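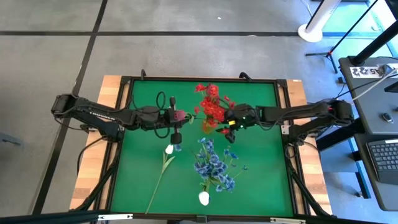
The rules we write for shared robot benches spend too much ink on the arm and too little on the space between two arms. I have read a good many of these documents, from the one-page sheet taped inside a cabinet door to the 157-page manual Lemieux hands to new sites, and nearly all of them treat a two-arm bench as a one-arm bench bought twice. Each arm gets its speed limit, its stop button and its reach drawn on a plan. Then someone sets a job like sorting artificial flowers, one gripper on a dark red bud and the other on a bunch of red blooms, and the two arms nearly meet in the middle of the table. The sheet on the cabinet door has no line for that.

I think it should have one, and it should come first. Call it the shared zone. Before a task is approved, the person setting it up should mark where both arms can reach and write down which arm yields there. At Rallness we started doing this in May. The form takes a few minutes. It has a box for the outline of the zone, a box for the yielding arm, and a line for the largest thing either gripper will carry.

The last line matters most to me. A gripper is a known size. What it holds is usually wider, and it bends. A spray of stems can reach well past the fingers and catch on the other arm's cable, and a clearance figure worked out with empty hands says nothing about it. Our rule is 50 millimeters between the two arms, measured with the load in place. People complained that this was too much for close work. Some tasks do need less, and the form lets you ask for less, in writing, with a second person's initials.

I went back through our bench log, 297 entries, and sorted out the stops that came from contact or near contact. There were 153 entries of that kind. Very few involved bare arm against bare arm. Most were load against arm or load against cable.

Cables deserve a rule of their own too. A loop above the wrist is needed so the joint can turn, but the loop moves, and the plan on the wall shows the arm without it. Relonura's standard asks for cables to be "suitably managed," and I have yet to meet two people who read that the same way. Give a maximum loop height and say who checks it.

The case against all this is that small labs will not fill in forms. The Brusato group told me so plainly. They would sooner have software that refuses to let the arms get close. I would like that software too, and we run some of it. It knows the arms well. It knows what the arms are carrying only if a person has told it, and at that point you have filled in the form anyway, on a screen.

Our form is one page, and any site that wants a copy can write and ask for it. Change the clearance to suit your bench, but keep the load line.

2018-12-24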